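Prarnell opens a reading cafe in Brorkham, and the books stay on the tables

20/08/2019

BRORKHAM — I'm Ansel Marchetti, and after 13 years of selling books out of a shop with nowhere to sit down, I'm opening one with tables! Prarnell opens its doors on Shim Street this Saturday at 8 a.m., and you're all invited.

We've got 1464 books on the shelves to start with, all free to read while you eat, and you can buy any of them if you get hooked. The old place was 390 square feet and you had to back out of the poetry aisle if somebody else came in. The new one is almost 700, so bring the stroller.

The round tables are my favorite part. I wanted them dark and plain so the covers would stand out, and I wanted a menu you could read without picking it up. Every morning we'll put a couple of different books out on each table before we open, and if you don't like what you get, swap with your neighbor or go dig around on the shelves.

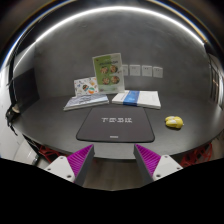 Two books and the menu card on one of the round tables at Prarnell.

The food is mostly bowls, cooked by the folks at Tusent, who used to feed me lunch through their back door when I couldn't leave the register. They've moved their whole kitchen in with us — stove, stockpots, the radio, everything. Soup changes daily and there's always one without meat.

Yes, you can spill on the books. Please try not to, but I've priced a few soup-stained paperbacks in my time and they sell fine.

We're open Tuesday through Sunday, 8 to 6. No reservations, and groups bigger than six should call ahead so we can push some chairs together. Reporters who'd like to stop by before Saturday can ask for me at the counter any afternoon this week.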